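# Dridar, o la paciencia de volver a una canción

La primera vez que escuché a Dridar fue en una cocina, un martes por la noche, con el volumen muy bajo porque la vecina dormía. Alguien había puesto el disco sin decir el título. Tardé dos canciones en dejar el cuchillo sobre la tabla y preguntar quiénes eran. «Son los de Brukholm», me contestaron, como si esto explicara algo. En aquel momento no me explicó nada. Brukholm era para mí un nombre de ferri, un puerto donde la gente cambia de barco y compra un café malo.

Años después tomé aquel ferri para entrevistarlos, y el café sigue siendo malo. El grupo, en cambio, ha cambiado mucho. Dridar son todavía Nantana Kamolrat, que canta y toca la guitarra de doce cuerdas, y Napaporn Noiphan, que se ocupa del bajo, de los teclados y de casi todos los arreglos. Han tenido varios bateristas, y hablan de ellos con el cariño con que uno habla de los pisos donde ha vivido. El actual se apellida Georgiev, llega tarde a la entrevista y pide perdón en tres idiomas.

El nuevo disco se titula *Prislow* y es el primero que publican después de un silencio largo. Quien los conozca por «Media ventana», la única canción suya que sonó de verdad en la radio, encontrará aquí las mismas armonías de dos voces y ese gusto por el estribillo que entra un compás antes de lo esperado. También encontrará canciones más lentas. «Antes teníamos miedo de aburrir», dice Kamolrat. «Llegábamos al minuto tres y ya queríamos salir corriendo. Ahora nos quedamos un poco más, a ver qué pasa».

Lo que pasa es, por ejemplo, «Sal en la cuerda», que abre la cara B y que para mí es lo mejor que han grabado. Empieza con un acorde de guitarra sin resolver, y el bajo de Noiphan da vueltas alrededor de él como quien busca las llaves. La letra habla de una hermana que se marcha y deja la ropa de invierno. No hay puente. Hay una segunda estrofa casi igual a la primera, con una sola palabra distinta, y sobre esta palabra la voz de Kamolrat se rompe muy ligeramente. Les pregunté si habían pensado en repetir la toma. «La repetimos, claro», responde Noiphan. «Todas las otras eran mejores y ninguna servía».

El disco se grabó en una antigua escuela de vela, con un magnetófono comprado de segunda mano y unos micrófonos que Georgiev repara él mismo. Trabajaron en julio, con las ventanas cerradas por culpa de las gaviotas. En «Barandilla» se oye una, a pesar de todo, cerca del final. Hubo una discusión sobre si borrarla, y la gaviota ganó.

No es un trabajo perfecto. Dos de las canciones centrales se parecen demasiado entre ellas, y el órgano de «Carta a un dentista» ocupa un espacio que yo habría dejado a las guitarras. Tampoco me convence la decisión de cerrar con una versión instrumental del tema de apertura, un recurso que ya usaron en su segundo álbum y que entonces funcionaba mejor. Pero son reparos de oyente fiel, de los que se hacen con el disco puesto por quinta vez.
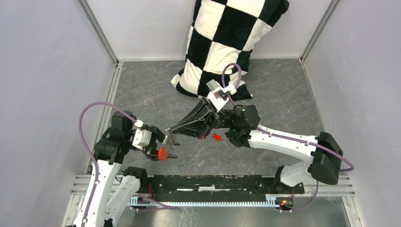

*Pieza afelpada de cuadros blancos y negros, dos brazos robóticos y un suelo de vetas pálidas.*

De la primera edición en vinilo se prensaron 1.941 copias. La cifra tiene su historia: el padre de Kamolrat nació en ese año, y fue él quien le enseñó los primeros acordes, con una guitarra a la que le faltaba una cuerda. «Yo creía que todas tenían cinco», recuerda ella. «Cuando vi una de doce pensé que era un error de la fábrica».

La gira será corta. Les gustan las salas pequeñas, y la que eligieron para el estreno, en la parte vieja de Brukholm, admite alrededor de 75 personas si nadie se quita el abrigo. Asistí al ensayo general. Tocaron *Prislow* entero y en orden, se equivocaron en la entrada de «Barandilla», empezaron otra vez. Al final, Noiphan se sentó en el borde del escenario y propuso probar «Media ventana», que no tocaban desde hacía mucho tiempo. Georgiev no la conocía bien. Kamolrat se la enseñó allí mismo, marcando el ritmo con la palma sobre la rodilla —un poco más despacio que en el disco— y la cantaron sin micrófonos mientras alguien recogía los cables.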